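件名: Re: [soklow-ml] 準軌道フライトの返金条件について
差出人: Sofia Seixas
日付: 2024年11月11日

Seixasです。Vladさん、まとめをありがとうございました。

> Dorin Vladです。
> Torkuvlowから予約者あてに新しい約款が届きました。
> 1月の搭乗分から、出発30日前を過ぎた取り消しは予約金が
> 戻らないとのことです。天候や機体の都合による延期は
> 取り消しに数えない、とも書いてあります。
> 延期が続いた場合の扱いは読み取れませんでした。
> どなたか確認された方はいますか。

延期の件は、先週Torkuvlowの窓口に問い合わせました。担当はUrsuさんという方で、返信は翌日に来ました。延期が2回続いた時点で、予約者は全額返金か次の便への振り替えを選べるそうです。約款では第17条の後半にあたりますが、日本語訳ではこの部分が抜けています。英語版を見てください。

振り替えを選ぶと座席の位置は引き継がれません。窓側を指定している方は、もう一度申し込みが必要です。指定料は返ってきますが、手続きは別で、書式も違います。
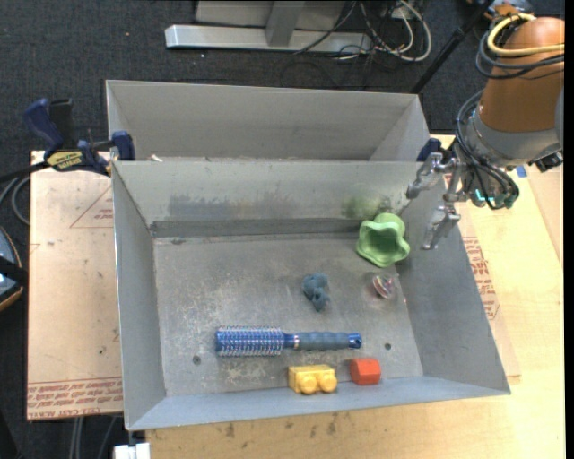
事前訓練の費用は予約金に含まれますか。
訓練費は別払いで、受講した分は取り消しても戻りません。未受講の分だけ、申請すれば返金されます。

訓練はNotilmontの施設で5日間です。遠心加速の回と医師の面談は日程をずらせないので、休みを取る方は早めに押さえたほうがいいと思います。宿泊は各自の手配です。昨年受けたDamgaardさんによると、施設内の食堂は夕方に閉まるため、夕食は町まで出ることになるそうです。

持ち込み品の上限についても聞きましたが、こちらはまだ回答がありません。以前の案内では私物の申告は搭乗の10日前まででした。新しい約款には申告期限の記載が見当たらず、変更なのか書き漏れなのか不明です。返事が来たらここに流します。

保険については私は詳しくありません。Joubertさんが前にNistorの旅行保険を調べていたと思うので、準軌道飛行が補償の対象に入るかどうか、わかる範囲で教えてもらえると助かります。私が見た別の保険は、高度の制限で対象外でした。

英語版の約款が手元にない方は、個別に連絡をください。添付で送ります。

Sofia Seixas

soklow-ml 管理用連絡先:一覧ページ下部のフォームへ | © Soklow 宇宙旅行メーリングリスト | ページの先頭へ戻る
返信 5件 共有 17件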